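Washing and Storing Jeans

Most jeans wear out in the wash, so wash them less. Spot clean small marks with a damp cloth and a drop of dish soap, and hang the pair near an open window overnight. That takes care of smoke and cooking smells.

When they do need a full wash, turn them inside out, close the zipper and button, and use cold water. Set the spin to 600 if your machine lets you choose. A faster spin sets hard creases down the legs, and those creases are where the color goes first. Dark pairs should go in on their own for the first few washes.

Skip fabric softener on anything with stretch in it.
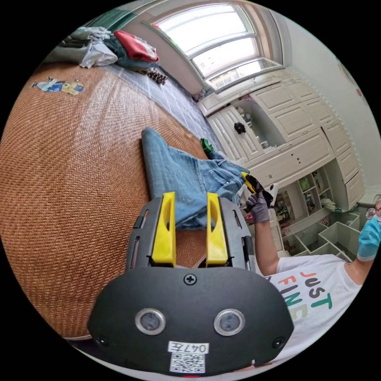 Dry jeans flat or hang them by the hem, out of direct sun. Give each leg a firm shake first and pull the side seams straight – this saves most of the ironing. If you use a dryer, take them out after 10 minutes on low and let the air do the rest.

To fold, lay one leg on top of the other, tuck in the point at the seat, and fold from the hem up. Stack no more than 6 pairs to a shelf or the bottom ones come out badly creased.

Abílio Quintela wrote in to ask about waistbands that shrink. Button the jeans while damp, stretch the waist gently by hand, and leave them buttoned until dry. A size 34 will usually ease back enough to be comfortable. Repeat after the next wash if it's still tight.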